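Elin Gittins has a kettle on before I've got my coat off, and she's talking before it boils. I'd come to ask her how you sort out a house that has got away from you, and I suppose I expected someone a bit stern. She's wearing odd socks and she can't find her own glasses.

"Don't write that down," she says. I've written it down.

Elin has been helping people clear and tidy for 7 years now, mostly in ordinary houses round our way, plus the odd shop and one chapel vestry she'd rather not discuss. Before that she worked in the stockroom at Probert, the hardware place, where she learned most of what she knows from a man called Emrys Pugh. "Emrys could lay his hand on any hinge in the building with the lights off. He had no labels. It drove the rest of us mad, so I did the labels."

So where does she start? I had my money on the kitchen, but she shakes her head. "I start with whatever you walk past every day and sigh at. For most people it's small. A chair with coats on it, or the bit of worktop by the bread bin. You do that one and you have your tea."

She's a great believer in baskets – wire ones above all. There are several in her own kitchen, for onions, for tea towels, for the post. I asked what was wrong with a nice lidded box and got quite a long answer.

"A lid is a place to put something else down. You get your box, you put the lid on, then there's a magazine on the lid, then a plant on the magazine, and you never open that box again until you move house. With wire you can see what's in it from across the room. If it's rubbish, you know it's rubbish."

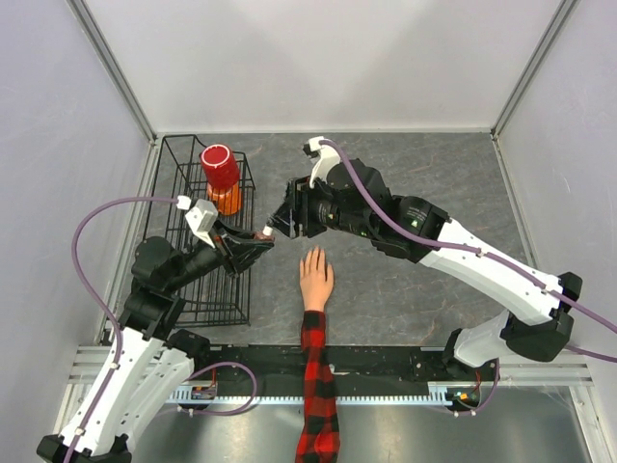 A black wire basket and a red-and-orange container, with a hand lying flat on the floor nearby.

Colour comes into it as well. Elin likes her baskets dull and the things that go near them bright, so your eye goes to the thing you're after. She once had a client, Ieuan Eynon, who had bought everything in the same cream from the Noma range because it looked so smart in the catalogue. "Lovely it was, and he couldn't find a tin opener. He rang me in February to ask where I'd put it. I hadn't put it anywhere! It was in the cream tub behind the other cream tub."

I wanted to know about the hands-on part, the hour or two when she's stood there with somebody and all their stuff is out. Does she do the sorting for them?

"No, they do it. I hold the basket, or I hand things over and they tell me where it goes. You want your own hand on it. If I put your scissors away, you'll have lost them by teatime."

Her longest job was for Rhodri Cadwaladr, who had inherited his aunt's house along with her jars. He kept a tally in a Dirkwood notebook, and by the end it stood at 874 jars, of which 729 went to anyone locally who makes jam. He still has the rest. "He was going to keep them all," Elin says, "and then he had to wash them."

She isn't strict about throwing things out, which surprised me. She has a drawer of her own that she won't tidy, and she opened it to show me: string, a bicycle bell, birthday candles, a foreign coin, and a key with HULOTSKA on the tag that she can't account for at all. "Everyone's allowed one drawer. Brayan over the road has two, and I've told him."

Brayan Ríos, when I knocked on my way out, said it was three, if you count the one in the shed. He showed me his worktop by the bread bin, which was completely clear, and he was so pleased with it that he wouldn't let me put my bag down.

Back at Elin's, the glasses had turned up in the onion basket. She'd spotted them through the wire.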